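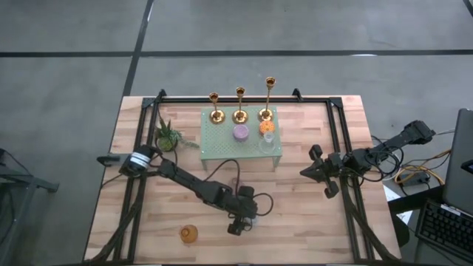
Butcher block, tan to pale honey.

Plustside
Owner reports on wood finishes for butcher-block tops

Read me first

Plustside is a table of 1,000 reports from people who put oil, wax or varnish on a butcher-block top and later wrote down how it held up. It was put together because the labels on these products say things that can't all be true. One can promises a finish that "never needs renewing," and the care sheet folded under its lid tells you to renew it every spring.

If you came here looking for the best finish, the data won't give you one. I doubt any data collected this way could.

What's in it

reports.csv has one row per report.
tops.csv has one row per top. There are 275 tops, so many of them appear more than once.
claims.csv has the wording copied from labels and care sheets, typos kept.
photos_index.csv lists the pictures people sent. The pictures themselves are not included.

Columns in reports.csv

top_id: matches tops.csv
finish: product name as the owner gave it, lightly cleaned
coats: whole number, blank if the owner said "a few"
months_since: time between the last coat and the report
use: kitchen, workbench, desk, other
water_marks: none, light, heavy
sticky: yes, no, blank
happy: 1 to 5, the owner's own score
notes: free text

About the happy column

Please be careful with it. People who spent a weekend sanding and oiling tend to like what they got, and the scores show it. Tops marked "heavy" for water marks still average close to a 4. I left the column in because two people asked for it, and I would not hang an argument on it.

Where it came from

The reports were gathered through a web form and an older mailing list that Amândio Peixoto ran for people restoring shop furniture. His list gave us the long, grumpy entries, and they are the useful ones. The form gave us short, cheerful entries, a good share of them sent within a month of the last coat, when almost anything looks fine.

Skoltetti Hard Oil and Stekeck Block Wax make up far too much of the table. Both were on sale while the form was open. Hubáček varnish shows up mostly on workbenches, so comparing it to the other two on water marks is a bad idea unless you filter by use first. Somebody will do it anyway — please don't cite this file when you do.

Known problems

Wood species is whatever the owner typed. "Maple" covers a lot of hope. I stopped trying to check it from photos, where a fresh coat and a warm bulb can turn one pale wood into another.

154 rows have no value for months_since. Earlier versions filled these with the average, and that was a mistake. They are blank now.

"Food safe" in claims.csv is the maker's phrase. It was copied, never tested. The same goes for "cures overnight."

Notes run up to 3,000 characters and were cut at that length by the form. A few stop mid-thought.

Five rows were clearly written by someone selling the product. I took those out. There are probably others written with more skill.

Things I would not do with it

Rank brands.
Work out how long a finish lasts. Owners report when they feel like reporting.
Train anything that hands out advice about kitchen surfaces.

Things it may be good for

Seeing which complaints turn up together, for instance sticky tops and high coat counts. Reading label language next to what owners wrote. Teaching a class how a tidy spreadsheet can hide messy collection.

Changes

04/04/2021: blanks restored in months_since, seller rows removed, claims.csv added.
Before that: no proper log was kept. The copy that went around in March has the filled-in averages and should be thrown away.

Corrections

Send the top_id, the column and what you think it should say. "This seems off" is hard to act on — though I usually agree. If you want your own report removed, say which one and it goes in the next version. Copies other people have already downloaded are out of my hands.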